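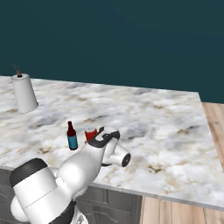
According to Jinfeng Xue, the fault in most teaching on burial records is that it treats the register as a list of the dead, "when it is a list of uses of ground, and should be read as one". The remark was made in a written comment on the previous edition of this book, and the present chapter has been rearranged in response to it. The grave now comes before the person.

Chapter 9
Burial Registers and Grave Records

9.1 Scope of the chapter

Chapter 8 dealt with the published notice of a death: who places it, what it normally contains, and how far its statements can be relied on. The records in this chapter are of a different kind. They are made by the body that manages the burial ground, for its own purposes, and most of their contents were never meant for general readers. They say little about the life of the person buried. They are often the only record of where the burial took place, at what depth, and under whose right.

Three classes of record are treated separately: the register of burials, the register of grave rights, and the plan. A fourth class, the memorial permit, is left to Chapter 10.

9.2 Terms used

Burial. The placing of a body or of cremated remains in the ground. Some registers enter the two in one sequence and some in separate volumes. The reader should establish which practice was followed before drawing any conclusion from an absence.

Grave space. A numbered plot shown on the plan. A space may hold one burial, several, or none.

Grave right. The right to decide who is buried in a space and what memorial may be put on it, usually for a fixed term. The holder of the right does not own the land.

Reopening. A second or later burial in a space already used. Depth at first burial determines whether reopening is possible, and for this reason depth is entered even in registers that record very little else.

Common grave. A space in which no private right has been granted. Those buried in it may be unrelated. The word "common" refers to the right and carries no statement about the means of the family.

9.3 The register of burials

Entries run in order of burial, so a register without an index can be searched quickly only if the date is known. The usual columns are entry number, name, age, last address, date of death, date of burial, grave space, depth, and the name of the person officiating. Older volumes may omit the date of death. Where both dates are given and the interval is long, the reader should look for an inquest, a death abroad, or a period of frozen ground before suspecting a clerical error.

Ages are given as stated by the person who arranged the burial. They should be checked against the civil record and, where the two disagree, both should be quoted.

Consider the register for the Vestness ground, which is used in the exercises to this chapter. Entry 510 records a burial in November at a depth of 9 feet, in a space for which no earlier entry exists. Entry 1000 names the same space at a depth of 6 feet. The second burial is therefore a reopening, and the first was dug deep to allow for it. Neither entry states a family connection, and the surnames differ. The register alone will not support the claim that the two were related — the register of grave rights must be consulted.

9.4 The register of grave rights

This register is arranged by grave space or by the number of the grant. It gives the name and address of the first holder, the sum paid, the term, and any later transfer. Transfers are often written in the margin, in a different hand, and are easily lost when a volume is copied or filmed. A transcript that shows no transfers over a long period should be compared with the original volume.

The holder is frequently not the first person buried. At Vustbridge the right was commonly taken out by a surviving spouse, and at Tranton by an adult child. A search made only under the name of the deceased will miss the grant in both cases.

9.5 The plan

Space numbers have no fixed meaning apart from the plan in force when they were entered. Sections are extended, paths are taken in for burials, and whole blocks are sometimes renumbered. The Srithong plan exists in two versions with separate sequences, and a reference to it should always name the version used.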